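Spending the robot money (part two)
2018-12-01

So the budget went through! If you read my August post you know I had been going back and forth between one nice arm and two cheaper ones, and I'm very happy to report that we are getting two. Magdalini Balaskas signed the form on her way out the door and I may have done a small dance in the hallway.

I promised to write down how the planning went, mostly for the people who emailed me asking what to put in their own spreadsheets. My first version had one line for the arm, one for the gripper and one called "misc." Emmanuel Chege sent it back with a single question mark next to "misc." and he was right. Once I broke that line up it was longer than everything else combined. Clamps, a pole for the overhead camera, power supplies, spare cables, tape, bins, a second table. None of it is exciting and all of it has to be there on the first day.

My favorite line is still the one called "stuff to pick up." I love this part. You want soft things, hard things, things that roll, things that squash when you grab them, and you want to be able to replace them without filling out a form. I put in $110 for the whole lot and went shopping at Floststead with a basket on each arm (the cashier asked if it was for a birthday party).

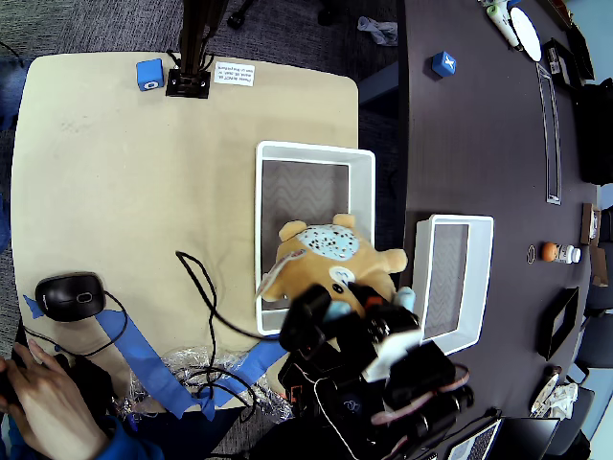
The line I got wrong was fingertips. I budgeted for the gripper as if the pads would last as long as the motors, and of course they're the part that touches everything! The quote from Skodwood listed pads separately, way down on the last page, and I skipped right over it. Catarina Cunha caught it and we added two extra sets per arm. If you are comparing quotes, read the last page first.

Then there's furniture. We nearly bought a proper steel bench, and I had the catalog page open for a week, but a light table you can clamp to and shove up against whatever else is in the room does fine for now. The bench money moved over to cables and connectors, where I suspect it will all be gone by spring.

Shipping was the other surprise. Fosero charges by the crate, so ordering both arms together saved us a good chunk compared with getting the second one later. Ask about that before you split an order across two budget years like I was planning to.

Next up is the training budget, and I haven't started on it. If you've done one, please send me yours, question marks and all.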